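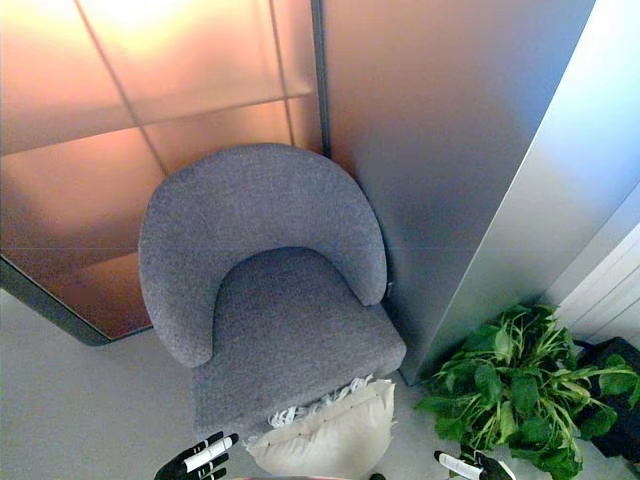
By Leonor Cunha
22/08/2018

A cushion on the floor is a small thing, and I would not write about it if I did not pick one up every evening. I have a gray armchair. It has a good seat and arms at the right height for a cup of tea. For three years I kept a white fringed pillow on it, and for three years that pillow spent most of its time down in front of the chair. My view now is that most seats do not need a pillow, and that the ones we buy for looks should be fewer, plainer and easier to wash.

I know how this sounds. Pillows are cheap, they come in every color, and people enjoy choosing them. My neighbor Graça Teixeira has eleven in her living room and can say where each was bought. She moves them to the rug before guests arrive so that the guests can sit down, and she puts them back after they go. I have helped her do it. It takes a few minutes each way and neither of us minds. But the pillows are in place only when the room is empty.

The tub chair makes the matter plain. A tub chair has one curved back that runs around into both arms. It was designed to hold a person with nothing added. Put a full-size pillow inside that curve and you have used up a good part of the seat. The sitter ends up perched near the front edge, with the pillow pushing at the lower back, and sooner or later pulls it out and drops it. There is no spare room beside you, as there is on a sofa. The floor is the only place left for it.

A pillow on the floor gets dirty, and a white one shows it first. Mine had a fringe, and a fringe picks up hair, crumbs and lint and does not let go of them. I washed it in June and the strands came out in knots. I combed them with an old hairbrush while I listened to the radio. I would not do that for a bath towel or a tablecloth, and I use those every day.

Stores have their own reasons for showing chairs this way. I worked for two years on the floor at Fumley, a furniture store that has since closed, and every armchair had a pillow on it by opening time. The manager, Ilídio Patrício, wanted them set at an angle with the top pressed down. Customers would lift the pillow, sit, hold it in their lap while they talked about price, and leave it wherever they stood up. We walked the floor at lunch and again at four, putting them back. Very few people bought the pillow. They bought the chair, because they had sat in it without one.

There is a fair case on the other side. Some people need support low in the back, and a deep chair can be hard on anyone short. My friend Rungnapa Khamphan reads in a wide armchair with a small firm cushion behind her, and the cushion never leaves the chair. It is a dull brown thing with a zipper. It stays because it does a job. I have nothing against a cushion like that, and if more stores sold them I would have less to complain about.

I also accept that a plain gray chair can look cold. Gray has been the safe choice for some time now, and people put something pale or soft on it to warm it up. A lamp nearby does this better. Warm light on gray fabric changes the whole corner, and nobody has to move a lamp before sitting down. A thin blanket over the back is another way, and you can use it in winter.
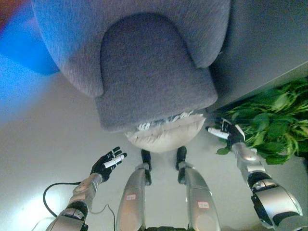 What should you do with a decorative pillow that keeps ending up on the floor?
Take it off the chair for a week and see whether you miss it. If you do, swap it for a smaller, firmer one with a plain edge and a cover you can remove and wash.

I did this with my own. After the week I moved the white pillow to the bed in the spare room, where there is space for it and it can lie flat. The armchair has had nothing on it since. My sister asked if I was getting rid of the chair, as it looked bare to her. Then she sat in it for the whole afternoon.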